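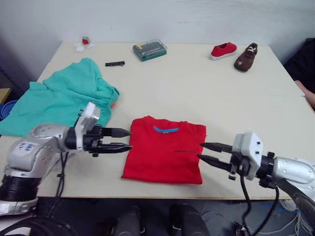 The laundry on Iyamu Street closed to customers at seven, and after that the back room belonged to Prollura. The company paid the rent and the power bill. In return it wanted 100 shirts folded by the end of November, and every one of them written down.

She wrote them down. She had worked the front counter for five years and knew what a folded shirt looked like, so they had given her the clipboard. Two columns, yes and no.

The machine was listed on the paperwork as Plirkance. The night staff called it Nino. It took hold of a sleeve, let go, took hold again. A shirt that she could fold while talking on the phone kept it busy for several minutes. Sometimes it got the collar straight and the hem square, and she put a mark under yes. Sometimes it pulled the whole thing into a rope and went on pulling.

By the last night there were 36 marks under yes. The man from Prollura looked at the sheet for a while.

"Would you put that one on the shelf?" he asked, and pointed at the shirt on the table.

"I'd put it on the shelf," she said. "I wouldn't pay anybody by the hour for it."

He laughed and wrote that down too – she saw him do it. Then he asked what it ought to learn next. She thought about fitted sheets, and about her mother's kitchen, and the baskets that came in on rainy mornings with socks stuck inside the pants legs.

"Finding the other sock," she said.

He said that was a hard one. She said she knew. He reset the machine for another try, and she turned to a clean page and drew the line down the middle.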